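Cirkel (household manipulation kit)

Cirkel is a kit for teaching a robot arm to do kitchen chores, sold by the small firm Clatau. It is made up of a gripper, a wrist adapter, a set of straps and cable guides, and the software that records and replays tasks. The arm itself is not included. Buyers bring their own, and the adapter fits most of the lightweight arms found in university labs and small workshops.

History

Clatau was started by Martim Moreira and Rodrigo Coelho, who had been building grippers for fruit packing lines and wanted something they could use at home. The first Cirkel was a single finger pair driven by one motor, and by all accounts it was loud. A second version, shown in July at the Prernmont workshop, added softer fingertips and a much quieter drive, and this is the one that won the kit its following. The current release came out in January 2022 and is the first to include the cabinet and drawer routines, long the most requested feature on the owners' forum.

Gripper and wrist

The gripper bolts to the tool flange of the arm and weighs 1,551 grams with its adapter. Its fingers are long and thin, a choice that looked odd to many early reviewers but works beautifully around handles, where a wide industrial jaw tends to bump the door before it can close on anything.
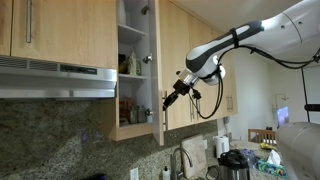
Cabinet doors are the task Cirkel is best known for, and they are a wonderful test of any arm. A door moves in a fixed arc, so the hand has to follow the hinge and give way a little as it goes, or the handle slips out of the grip. Slim bar handles like the silver ones on these maple-colored doors suit the narrow fingertips very well, while round knobs remain hit and miss. The cables are left with a generous loop at the wrist so that it can turn freely, and the manual spends a whole chapter on how much slack to leave. Too little and the last joint stalls; too much and the loop can catch on a handle.

Software

Tasks are taught by guiding the arm by hand, then cleaned up in an editor called Staniforth. The editor, written mostly by Salvador Aguiar, shows each task as a strip of short moves that can be stretched, trimmed or swapped. It is a real pleasure to use, even for people who have never programmed a robot. The kit ships with 102 ready-made routines, and owners have shared 1,726 more, ranging from opening a single door to putting away a full load of groceries.

Reception

Reviews have been warm. Amândio Amaral, who tested the kit in his own kitchen for a home automation newsletter, called the door routine "the first one I let run while I was chopping onions." Sérgio Simões was more reserved, praising the fingertips but finding the straps fiddly and the adapter screws too soft. Clatau has since switched to harder screws. The straps are unchanged.

Known limits

Cirkel cannot see through glass doors reliably, and heavy magnetic catches can defeat it. Fingertips wear with daily use and are sold in packs of 7.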